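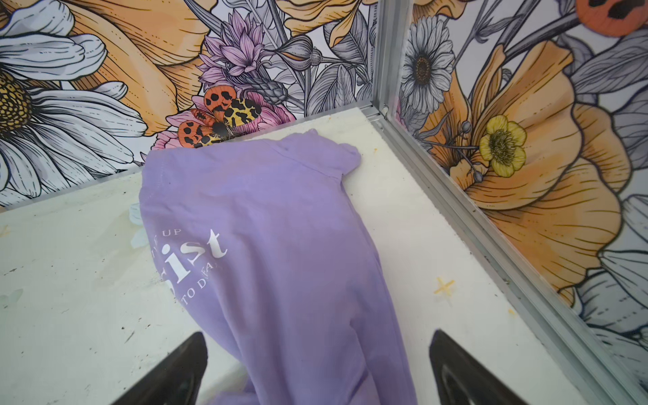

Bekska has released a trade and vassal update for its turn-based strategy game Prandlow, with the largest changes going to how smaller states buy and sell grain, timber and salt. The patch went live in the morning and is a free download for all owners of the base game. Vassal states also have a new look on the campaign map. They used to be shaded in a darker version of their overlord's color and are now pale purple with white names, close to a lavender sweatshirt with white lettering on it. As with the print on a sweatshirt left in a heap, only parts of a name can be read where the land gets in the way, so a long name running over mountains may show up as two or three pieces. Bekska lists this as a known issue and says a fix for the labels is in testing.

The trade changes begin with the market screen. Prices were set once per season in the old version and stayed fixed until the next one. They now move every turn, based on what each province has in storage and how many routes reach it. A province can be connected to several markets at once, and the player can pick which one gets first call on its goods.

Caravans have been reworked too. Each caravan has a carrying limit of 300 units, and anything above that waits for the next trip. Guards can be hired at the starting town or at any stop with a garrison. Unguarded caravans still get through most of the time in peaceful regions, but the odds drop quickly near a border with a hostile neighbor.

Vassals get more say in all of this. An overlord could previously take a vassal's surplus without limit. The update replaces that with a yearly treaty, signed in spring, that sets the amount of each good to be handed over. If the overlord asks for more during the year, the vassal can refuse, and a refusal no longer counts as rebellion. Breaking the treaty from the overlord's side lowers loyalty across every vassal, including those that had no part in it.

The Filali, a river faction that many players have called the weakest start in the game, receive the most direct help. Their opening treasury goes up to 1,000 coins, and their barges can now carry salt. They also lose their penalty to upstream movement in the first year. Bekska did not change their army list, which is still short on cavalry.

Relledow, the eastern port city, has been split off as an independent state in the later start date. It can be played or left to the computer. As a computer-run state it tends to stay out of wars and lend money to whoever asks first — a habit the patch notes describe as intended.

The notes list 459 separate changes, most of them bug fixes. Among the ones players had been asking for:

Sieges no longer reset when the attacking general is replaced.
Allied armies will leave your territory within four turns of a peace deal.
The autosave runs at the end of the turn, before the computer players move.
Sorting the province list by income now keeps its order after you close the window.
Salt mines show their remaining deposits in the tooltip.

Saves from the previous version will load, but with limits. Existing vassals keep their old terms until the next in-game spring, at which point the treaty screen opens for each of them in turn. Anyone with a large empire should expect to spend a while on that. Relledow will not appear as an independent state in an old save.

Most mods will need an update before they work. Those that only change portraits or music should load normally. Map mods will not, as the province file now has extra fields for market links. Players who want to finish a modded campaign can switch to the earlier version, which remains available as a separate branch.

Early posts on the game's forum have mostly dealt with the price changes. Several players reported grain shortages in the northern provinces during the first winter, and one posted a save in which the cost of a single load had reached 411 coins by the thaw. Bekska replied in the thread that northern storage is being looked at and asked for more saves from the same start.

A smaller patch is planned for April. It will cover the map labels and any crashes reported before then. Naval trade, which was left out of this update, is to be handled separately and has no release window yet.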